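Home News Games Support Press Contact
Search this site Enter keywords Go

FOR RELEASE IN AUGUST

Sternstead drops "runs on anything" claim from Hindlow, adds a slowdown log players can read

Sternstead, the studio behind the dungeon crawler Hindlow, will stop telling players that the game runs well on any phone. It doesn't, and the studio has reason to doubt that many games sold with that line do either. The next update takes the claim off the store page and puts a plain frame log in the settings menu. 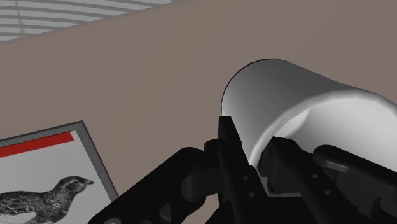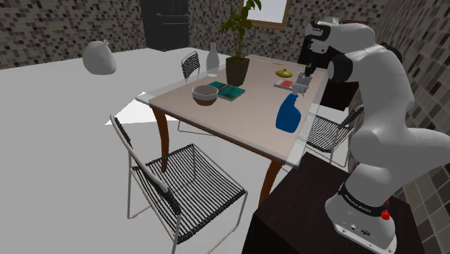 Computer-rendered views: a white cylindrical object on its side (first); a robotic arm at a dining table (second).

Hindlow sends a hero and one hired companion down through a long run of floors, with more monsters in each room the deeper they go. Early floors are smooth on nearly everything. Past floor 100, players on mid-priced phones have complained of stutter, late button presses, and deaths that happened before the screen caught up. Support used to answer those messages by telling people to close other apps and restart. That advice rarely did much, and the studio has stopped sending it.

"We had a chart that said the game held a steady frame rate, and I never believed it," said Fouad Ouazzani, technical lead at Sternstead. "The chart came from a test where the hero stood in an empty hallway. Of course it was steady. Go and pull a full room of bone archers with a summoner build and show me the chart again."

The old test has been thrown out. The new one loads a crowded room with 64 monsters, all awake and all chasing the hero, and leaves the companion switched on. The companion matters more than the studio first assumed. A hired ranger firing split arrows creates a separate object for every arrow, and each of those arrows checks for a hit against every monster nearby. Players had been blaming their rangers for months on the forum. They were partly right.

Changes in the update:

- A frame log under Settings, Display. It shows the slowest moments of the last run, floor by floor, and can be saved as a text file.
- Split arrows from companions are grouped when they travel close together. Damage stays the same.
- A monster density setting with 3 levels. Lower levels put fewer monsters in a room and give each one more health.
- Damage numbers can be turned off for the companion only.
- Deaths during a long freeze are marked in the log. They are not refunded.

The last item will annoy people, and the studio expects to hear about it. Refunding deaths was discussed and turned down. A refund tied to slowdown would pay off for anyone willing to cook their own phone in hardcore mode, and Sternstead does not trust itself to tell a real freeze from a staged one. Marking the death at least gives support something to look at besides two people's memories.

The density setting comes with its own doubts. Fewer monsters with more health suits a build that hits one target hard and hurts a build that lives off chain kills. Sternstead has tried to balance the rewards so that neither choice is the obvious one for farming. It probably hasn't got that right. Loot rates at each level will be printed in the game, so players can check them without having to take the studio's word.

Zanetti, the publisher, asked for the phrase "console quality performance" in this announcement. After some discussion it was left out.

"I don't know what that phrase means on a phone with a cracked screen and a bunch of chat apps open," Ouazzani said. "If somebody can define it, we'll measure it."

The update does not fix everything. Fire pools on the lava floors still slow down older devices, and the Erkemwood zone, with its moving fog, remains the worst place in the game to take a large group of monsters. Turning the fog off was tested and made the zone look broken. A cheaper fog is being worked on. There is no date for it, and Sternstead would rather not invent one.

Players should also be wary of any posted settings guide that promises to double the frame rate. Roughly 100 such tips were sent in by players and tried by the studio during testing, and most had no effect that could be told apart from a phone cooling down between runs. The ones that helped were the dull ones: lower shadows, shorter draw distance, companion numbers off.

The update is free and goes to all current owners of Hindlow. Saved characters carry over, and the density setting starts at the level matching the present game, so anyone who likes things as they are can leave the menu alone.

Press contact: Sternstead press desk, through the Contact page. Saved frame logs may be attached to support messages. Please include the floor number and the name of the companion's main skill.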